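델루사드 공포영화 주간 자주 묻는 질문

최종 수정 2022. 10. 10.

홈 > 관객 안내 > 자주 묻는 질문

예매, 입장, 관람 등급, 자막, 감독과의 대화에 관해 자주 들어오는 문의를 모았습니다. 상영 시간표는 별도 페이지에 있으며, 시간표와 이 페이지의 내용이 다를 때는 시간표가 우선합니다.

행사 전반

델루사드(Delusard)는 어떤 행사인가요?

극장 개봉을 거치지 않았거나 짧게 개봉하고 내려간 공포영화를 모아 상영하는 행사입니다. 올해 상영작은 장편과 단편을 합쳐 23편입니다. 경쟁 부문은 없고 시상식도 열지 않습니다. 관객 투표도 올해부터 하지 않습니다.

어디에서 열리나요?

모든 장편은 누르카흐(Nurkach) 극장 본관에서 상영합니다. 단편 묶음과 강연은 같은 건물 지하의 바로스(Barros)관에서 진행합니다. 두 상영관은 출입구가 다릅니다. 본관은 큰길 쪽 정문으로, 바로스관은 주차장 쪽 계단이나 엘리베이터로 들어오시면 됩니다. 건물 안에서 두 상영관을 잇는 통로는 행사 기간에 닫아 둡니다.

'공포영화'의 기준이 궁금합니다. 작년에 본 작품은 공포라고 하기 어려웠습니다.

자주 받는 의견입니다. 프로그램팀은 놀라게 하는 장면이 얼마나 많은지를 기준으로 삼지 않습니다. 가족극에 가까운 작품, 거의 대사 없이 흘러가는 작품, 웃음이 더 많은 작품도 들어갑니다. 대신 올해는 시간표의 작품명 옆에 분위기를 나타내는 표시를 붙였습니다. '조용함', '잔혹', '괴물', '희극' 네 가지이고, 한 작품에 두 개 이상 붙기도 합니다. 전형적인 장르물을 원하시면 '괴물'이나 '잔혹' 표시가 있는 작품을 고르시는 편이 낫습니다. '조용함'만 붙은 작품은 전개가 느립니다.

올해 특별전은 무엇인가요?

질마르 단타스(Gilmar Dantas) 감독 특별전입니다. 초기 단편 묶음과 장편 두 편을 상영합니다. 장편 가운데 '쿠르누마흐(Kurnumach)'는 개막작이기도 합니다. 외딴 수문 관리소에서 겨울을 나는 자매의 이야기이며, 개봉 당시보다 긴 감독판으로 상영합니다. 늘어난 분량은 대부분 동생이 혼자 남는 중반부에 있습니다. 결말은 개봉판과 같습니다.

작년에 상영한 작품을 다시 볼 수 있나요?

앙코르 상영은 없습니다. 상영권 계약이 해당 연도에 끝나는 경우가 대부분이고, 작품을 어디에서 볼 수 있는지도 저희가 따로 파악하고 있지 않습니다. 배급사 연락처가 필요하시면 작년 자료집 뒤쪽의 판권 정보를 참고해 주세요.

예매와 환불

예매는 언제 시작했나요?

묶음권은 9월에 판매를 마쳤습니다. 지금은 낱장 예매만 가능합니다. 매진된 회차도 취소표가 나오면 예매 페이지에 바로 올라옵니다. 대기 명단은 운영하지 않습니다.

좌석은 지정할 수 있나요?

본관은 지정석, 바로스관은 자유석입니다. 본관 좌석은 417석이며, 맨 뒷줄 일부는 자막 장비 때문에 판매하지 않습니다. 1층 맨 앞 두 줄은 화면을 올려다봐야 합니다. 단타스 감독의 작품은 화면 가장자리에서 일이 벌어지는 장면이 많아, 앞줄 관객에게서 놓친 부분이 있다는 말씀을 종종 듣습니다. 가능하면 중간 줄 이후를 권합니다.

묶음권으로 예매한 작품을 바꿀 수 있나요?

상영 전날까지 한 번 바꿀 수 있습니다. 예매 확인 화면에서 '회차 변경'을 누르고 잔여석이 있는 회차를 고르시면 됩니다. 개막작은 변경 대상에서 빠집니다.

환불 규정을 알려 주세요.

상영 전날 자정까지는 전액 환불됩니다. 당일에는 환불과 변경이 모두 되지 않습니다. 상영이 취소되거나 작품이 바뀌면 신청하지 않으셔도 결제 수단으로 환불해 드립니다. 영화가 기대와 달랐다는 이유로는 환불하지 않습니다.

현장에서도 표를 살 수 있나요?

잔여석이 있을 때만 판매합니다. 매표소는 첫 회 상영 한 시간 전에 열고 마지막 회 시작과 함께 닫습니다. 현장에서는 카드만 받습니다.

예매자와 관람자가 달라도 되나요?

됩니다. 입장할 때는 예매 번호만 확인합니다. 다만 청소년 관람불가 작품은 관람하는 분이 직접 신분증을 보여 주셔야 합니다. 휴대전화로 찍은 신분증 사진은 인정하지 않으며, 정부에서 발급하는 모바일 신분증은 괜찮습니다.

입장과 관람

늦으면 들어갈 수 없나요?

본관은 상영 시작 후 10분까지 입장할 수 있습니다. 이때는 예매한 자리가 아니라 안내 직원이 정해 드리는 뒤쪽 자리에 앉으시게 됩니다. 바로스관은 단편 사이사이에 입장하실 수 있고, 한 작품이 시작되면 끝날 때까지 문을 열지 않습니다.

개막작은 예외입니다. 첫 장면이 완전한 어둠 속에서 소리로만 진행되므로 시작 이후에는 입장하실 수 없습니다. 표에도 같은 내용이 적혀 있습니다.

중간에 나갔다가 다시 들어와도 되나요?

네. 나가실 때 표를 가지고 나가 주세요. 다시 들어오실 때는 뒷문을 이용하시고, 빈 뒷자리에 앉으셨다가 장면이 밝아진 뒤 자리로 돌아가시면 됩니다.

상영 사이에 기다릴 곳이 있나요?

로비와 2층 휴게실을 쓰실 수 있습니다. 휴게실은 표가 없어도 들어올 수 있고, 마지막 회 상영이 시작되면 문을 닫습니다. 자료집 열람본과 지난 행사 포스터도 휴게실에 있습니다. 열람본은 밖으로 가져가실 수 없습니다.

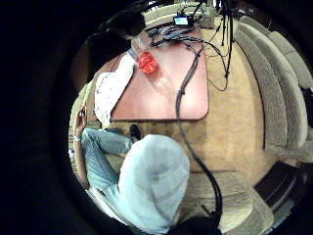

후드를 쓴 채 다리를 접고 앉은 사람과 테이블 모서리 쪽에 앉은 사람

음식물은 휴게실에서만 드실 수 있습니다. 상영관 안에는 뚜껑 있는 음료만 가지고 들어가실 수 있습니다. 극장 매점은 행사 기간에도 평소대로 영업하지만, 팝콘은 본관에서 상영하는 '조용함' 표시 작품의 회차에는 팔지 않습니다. 해마다 소리 때문에 항의가 들어와 극장과 협의해 정한 내용입니다.

상영관이 춥다는 이야기를 들었습니다.

본관은 천장이 높아 저녁 회차에 온도가 내려갑니다. 담요는 대여하지 않으니 겉옷을 준비해 주세요. 바로스관은 반대로 더운 편입니다.

촬영해도 되나요?

로비와 휴게실에서는 괜찮습니다. 상영관 안에서는 영화가 시작되기 전까지만 가능합니다. 상영 중 촬영이 확인되면 퇴장을 요청하고 파일 삭제를 확인합니다. 엔딩 크레디트도 상영에 포함됩니다.

분장이나 코스튬을 하고 가도 되나요?

네, 괜찮습니다. 뒷사람의 시야를 가리는 머리 장식은 상영 중 벗어 주시고, 무기 모양 소품은 재질과 상관없이 물품 보관소에 맡겨 주세요. 얼굴을 가리는 가면은 신분증을 확인할 때 잠시 벗으셔야 합니다. 가짜 피는 좌석에 묻지 않게 완전히 말린 뒤 입장해 주시기 바랍니다. 좌석을 더럽히면 세탁비를 청구합니다.

관람 등급과 장면 안내

아이와 함께 볼 수 있는 작품이 있나요?

단편 묶음 가운데 '낮의 유령들'은 12세 이상 관람가입니다. 나머지는 15세 이상이거나 청소년 관람불가입니다. 보호자가 함께 있더라도 청소년 관람불가 작품에는 미성년자가 입장할 수 없습니다. 아기를 안고 입장하는 경우도 마찬가지입니다.

특정 장면을 피하고 싶습니다. 미리 알 수 있나요?

작품별 장면 안내를 따로 만들어 두었습니다. 자살, 성폭력, 동물의 죽음, 신체 훼손, 번쩍이는 빛, 아동이 위험에 처하는 장면이 있는지를 적었습니다. 줄거리가 드러날 수 있으므로 작품 소개와는 다른 페이지에 실었고, 각 항목은 눌러야 펼쳐집니다. 인쇄본은 매표소에 요청하시면 보여 드립니다.

'쿠르누마흐'에서 개가 죽나요?

이 질문이 워낙 많아 여기에도 답을 적습니다. 죽지 않습니다. 다만 한동안 개가 보이지 않는 구간이 있고, 그 사이에 개 짖는 소리가 들립니다.

빛에 민감한데 괜찮을까요?

올해 상영작 중 강한 점멸 장면이 있는 작품은 장면 안내에 '점멸'이라고 표시했습니다. 해당 회차는 시작 전에 안내 방송을 합니다. 점멸이 나오는 시점과 길이를 알고 싶으시면 이메일로 문의해 주세요. 작품별로 정리한 표를 보내 드립니다.

갑자기 큰 소리가 나는 작품은요?

음량은 제작진이 지정한 기준으로 맞추며 임의로 줄이지 않습니다. 귀마개는 매표소에서 무료로 드립니다.

자막과 접근성

모든 작품에 한국어 자막이 있나요?

한국어가 아닌 작품에는 모두 한국어 자막이 있습니다. 단타스 감독의 초기 단편은 원본에 영어 자막이 새겨져 있어, 한국어 자막을 화면 아래 별도의 띠에 띄웁니다. 1층 맨 앞줄에서는 이 띠가 잘 보이지 않을 수 있습니다.

청각장애인을 위한 자막은요?

소리 정보까지 담은 자막 회차가 따로 있습니다. 시간표에 귀 모양 기호로 표시했습니다. 개막작은 두 번째 상영이 이 회차입니다. 소리만으로 진행되는 첫 장면에도 자막이 들어가며, 문구는 감독의 확인을 받았습니다.

휠체어석은 어떻게 예매하나요?

온라인 예매 화면에서 본관 휠체어석을 바로 고르실 수 있고, 동반자 한 분의 자리가 옆에 함께 잡힙니다. 바로스관은 엘리베이터로 내려오시면 됩니다. 자유석이지만 출입구 옆 자리를 비워 두니 예매 후 연락하지 않으셔도 됩니다. 안내견은 두 상영관 모두 입장할 수 있습니다.

감독과의 대화와 강연

질마르 단타스 감독이 직접 오나요?

네. 개막작 첫 상영과 단편 묶음 상영 뒤에 대화 시간이 있습니다. 통역은 순차로 진행합니다. 해당 상영의 표가 있으면 별도 신청 없이 참여하실 수 있고, 대화만 듣는 표는 팔지 않습니다.

질문은 어떻게 하나요?

로비의 질문함에 미리 넣으시거나 현장에서 손을 들어 주세요. 진행자가 비슷한 질문을 묶어서 전달하기도 합니다. 결말의 의미를 묻는 질문에는 감독이 답하지 않겠다는 뜻을 미리 전해 왔습니다. 제작 과정, 음향, 배우와의 작업에 관한 질문은 얼마든지 하셔도 됩니다.

사인을 받을 수 있나요?

대화 시간이 끝난 뒤 로비에서 진행합니다. 한 사람당 한 점이며, 다음 회차 입장이 시작되면 줄이 남아 있어도 마칩니다.

강연 자료를 받을 수 있나요?

강연자가 동의한 경우에만 행사가 끝난 뒤 홈페이지에 올립니다. 녹화 영상은 제공하지 않습니다. 강연 중 필기는 자유롭게 하셔도 되고, 노트북을 쓰실 분은 뒷줄에 앉아 주세요.

기념품과 분실물

자료집은 어디에서 사나요?

로비 판매대에서 팝니다. 작품별 해설과 단타스 감독 인터뷰 전문이 실려 있습니다. 우편 판매는 남은 수량을 확인한 뒤 따로 공지합니다.

개막작 포스터를 구할 수 있나요?

개막작 관객에게 퇴장할 때 한 장씩 드립니다. 판매용은 없습니다. 말아서 드리지만 통은 제공하지 않으니 필요하시면 가져오세요.

물건을 두고 왔습니다.

행사 기간에는 매표소로, 끝난 뒤에는 극장 사무실로 문의해 주세요. 분실물은 폐막 후 10일간 보관합니다. 전화로 문의하실 때는 관람하신 회차와 좌석을 알려 주시면 찾기 쉽습니다. 우산은 너무 많이 모여 개별 문의를 받지 않고, 매표소 옆 통에 모아 두니 직접 찾아가시면 됩니다.

여기에 없는 질문은 어디로 하나요?

홈페이지 아래쪽의 문의 양식을 이용해 주세요. 행사 기간에는 답변이 하루 이상 걸릴 수 있습니다. 당일 상영에 관한 급한 문의는 매표소로 직접 와 주시기 바랍니다.

관련 페이지: 상영 시간표 | 장면 안내 | 오시는 길 | 문의 양식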